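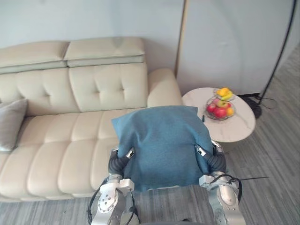

Keeping the hands clean: my tips after 43 folding sessions

I look after the two-armed folding setup at our Tridville workshop, and most of my repair time used to go on fluff. Fabric sheds, and the fluff heads straight for the finger joints. So now I do the hands every 2 sessions, before anything starts to feel stiff!

Power off first, and support the forearm so it can't drop on you. Then I go over the finger hinges with a dry paintbrush (a cheap one with the bristles cut short) and finish with a barely damp cloth on the black parts. No spray oil, please - I tried it once and spent the whole evening picking out gray paste.

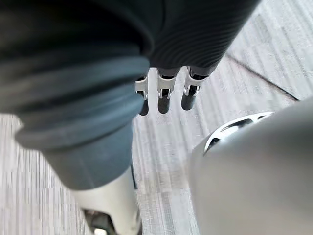 Fingers down, sleeve on. Brush the hinge plates from the top so the fluff falls on the floor.

Sleeves get their own wash in a mesh bag, cool water, no softener. I buy mine from Sedholm and keep 2 spares in the drawer. When you put one back on, bend the joint all the way both ways by hand and see that the fabric doesn't pinch.

Last thing, the cables. Leave a loose loop at the elbow and snip your zip-tie tails short - they snag on towels like you wouldn't believe. I write it all up in the Lilell logbook, and at 200 hours I check every bolt.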